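How a Street Food Stall Works
A page for curious kids (and hungry ones)

Ever walked past a food stall and thought, mmm, what IS that smell? Then wondered how a whole kitchen fits in a space smaller than your bedroom? Good. Read on. Quick one today, lots to get through.

What is a street food stall?

A tiny restaurant with no chairs. Sometimes a tent, sometimes a cart, sometimes a truck with a big window in the side. You walk up, you order, you eat it standing up or on a wall or on the grass. Sauce on your chin. Totally normal.

People have been buying food this way for a very, very long time. Back in ancient Rome lots of homes had no proper kitchen, so people got hot food from counters that opened right onto the street. Bread, stew, beans. Fast food, thousands of years ago!

Why do most stalls sell only a few things?

Space. And time. Think about your fridge at home. Now think about cooking lunch for 600 people out of it. Not happening.

So a stall picks a small menu. At the Cumness night market the dumpling stall sells 3 kinds and that's it. Pork, mushroom, cabbage. Same dough for all of them, same steamer, same dipping sauce. The cooks get super quick becuase they do the same job over and over. Fold, pinch, steam. Fold, pinch, steam. 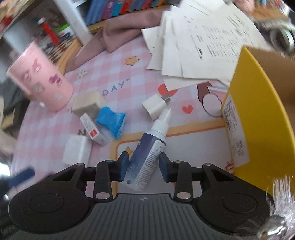

Small menus also mean less waste. If you only need cabbage, pork and mushrooms, you know pretty well how much to buy. If you sell everything in the world, you end up with half a bag of everything in the world.

Before the market opens

Long before you show up, the work has started. Here's a normal day for a stall.

Early morning. Shopping. Vegetables, meat, flour, oil.
Late morning. Chopping. So much chopping. This part is called prep, short for preparation. A lot of it happens in a bigger kitchen somewhere else, often one that several stalls share.
Afternoon. Load the van. Drive over. Put up the tent. Hook up the gas or the power.
Just before opening. Wash hands, aprons on, burners on. First smells. First line of people.

And then after closing they do it all backward. Scrub, pack, drive home. Long day.

Who decides where the stalls go?

The market has a plan, like a seating chart in class. Two taco stalls side by side? Bad idea. Smoky grill next to the cake stand? Also bad, the cakes will taste like ribs. Drinks usually go near spicy food. Smart, right?

Cumness has room for 70 stalls. On opening night in April there were 68, so nearly full. Every one has a number painted on the ground so the trucks know where to park.

How do they keep food safe?

Big question. Germs love warm food that sits around. So there are rules, and the rules are mostly about hot and cold.

Hot food stays HOT. Cold food stays COLD. The in-between is called the danger zone, which sounds like a movie but is a real thing cooks say. In the US it goes from 40 to 140 degrees Fahrenheit. Cooks poke food with a thermometer to check.

Raw meat gets its own cutting board and its own knife. Hands get washed all the time, even at a stall with no sink in the wall. They bring a water tank and a bucket. Inspectors come by and check too. They look in the coolers, they look under the table, they look everywhere.

Weird word corner

Vendor: a person who sells stuff. 
Griddle: a big flat hot metal plate for cooking on. Pancakes, burgers, flatbreads.
Skewer: a stick you put food on. Careful, pointy.
Batter: runny mix of flour and liquid. Also a baseball player, but not here.
Garnish: the little bit on top, like herbs or or a slice of lime. Yes you can eat it.

Try it: run a stall at home

You need a grown-up for any cutting or cooking. Ask first!

1. Pick ONE food. Fruit cups are easy. So is popcorn.
2. Make up a name. The Pivau Popcorn Company? Zallorent Fruit? Go silly.
3. Get a box and collect your supplies in it, same as the real vendors do. Napkins, cups, spoons, tape, pens.
4. Write a menu. Keep it short. Big letters so people can read it from the back of the line.
5. Draw your sign.
6. Wash your hands. Wipe the table.
7. Open up! Family first, they're usually hungry.

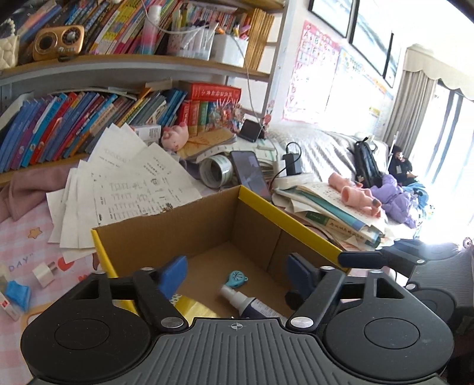 An open cardboard box with a few things in it, and worksheets on the desk.

Did people have to wait a long time? Did you run out of cups? Write it down, then change one thing and try again next time. Real vendors do this every week.

Last thing. Next time you're at a market, try one food you've never had. Just a bite. If you hate it, fine, there's probably popcorn.

Polishchuk Kids' Food Pages. Updated May 7, 2019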